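Provenance lines and what they leave out

Most sale catalogues treat the provenance line as a courtesy. It is set in small type below the medium and dimensions, it runs from the artist's studio to the present owner, and it stops where the evidence stops. My complaint is with the last part. The line stops, but the typography does not show it.

Take the Darnlow sale of works on paper. Of 898 lots, all but a handful carried a provenance. In 500 of these the earliest entry was "private collection", with no country and no decade. A semicolon separates one owner from the next whether the work passed directly between them or vanished for thirty years.

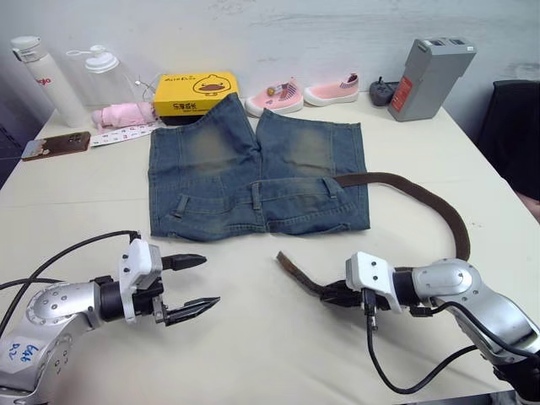
A reader at Grimon objected when I first made this point in a shorter note. Cataloguers work to a deadline, the reply ran, and a lot estimated at 100 pounds cannot carry the research cost of one estimated at fifty times that; buyers know it and bid accordingly. I accept the arithmetic. I do not accept that buyers know it, as the printed form gives a cheap entry and a costly one the same air of completeness.

The remedy costs nothing. Use a semicolon for a documented direct transfer and a full stop for a gap. The Nakamura print catalogue has done so for 5 editions, with a note on the practice at the front – and its entries are no longer than anyone else's.

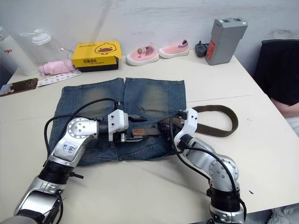
Condition reports suffer from the same fault. "Some fading" is written of a watercolour with one pale margin and of another that has lost its blues entirely. The words should say where and how much. Faded blue denim, laid flat on a white tabletop, can be described to that standard by anyone with a pencil, and a sheet of paper is no harder. The Zarnska handlist manages it in two lines per work: colour, position on the sheet, extent. It also states whether the work was seen out of its frame, a detail I would put before the estimate.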